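Home Blog Archive About Contact

Breakfast things

10/2/22, by Baptiste Leclerc

I have been trying to sort out breakfast for most of the winter. It started in December, when I went through the kitchen cupboard and found 16 plates, hardly any of which matched, and most of which I never used. I kept five and took the rest to the charity shop.

The ones I kept are the Plilis plates. They are plastic, they weigh next to nothing, and they stack well. I had been using big dinner plates for everything, including a single slice of toast, and they take up too much room on the drying rack. A small plate with a raised rim is better for bread. The crumbs stay on it, mostly, and it can go straight in the bowl with the mug afterwards.

I did the mugs next. The old ones were heavy china from Wumport and two of them had chips on the lip. I still have one for visitors. Everything else is plastic now and lives on the shelf by the kettle. Tea does go cold faster in a thin mug – I won't pretend otherwise – but I drink mine quickly in the mornings and it hasn't bothered me much.

Then there is the bread. I used to buy a sliced loaf and throw a third of it away. I've gone over to rolls from Bailly, which is the bakery on the corner past the post office. They open at 7 and if I get there early there is a proper choice. Later on it's only the seeded ones, which I don't like. I buy five at a time and freeze whatever I won't eat by the next day. They thaw overnight on the side, wrapped in a tea towel, and a few minutes in the oven brings the crust back. I tried the microwave once and it made them chewy.

I prefer the round ones. They sit flat, they cut evenly, and they fit the plate with space left for a bit of butter and jam. The long ones taste the same but are never the same shape twice, and they roll about when you try to slice them.

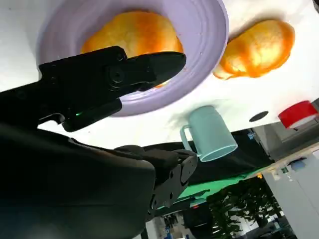 The other change was where I eat. I used to stand at the worktop. Now I sit at the white table, which shows every crumb but wipes down in seconds. I had a cloth on it for a while, a blue one from Skisach, and took it off again after the second wash because it would not lie flat.

I lay things out the night before now, apart from the bread. Plate in the middle, mug close by, knife in the drawer where it belongs. It saves a couple of minutes and means I'm not opening cupboards while the kettle is on.

What I haven't solved is the jam. The jars are too tall for the shelf and end up on the windowsill, where the labels fade. I may move the tea tins down and see if that frees up enough height. The butter dish needs replacing as well, as the lid has a crack in it, but that can wait until next month.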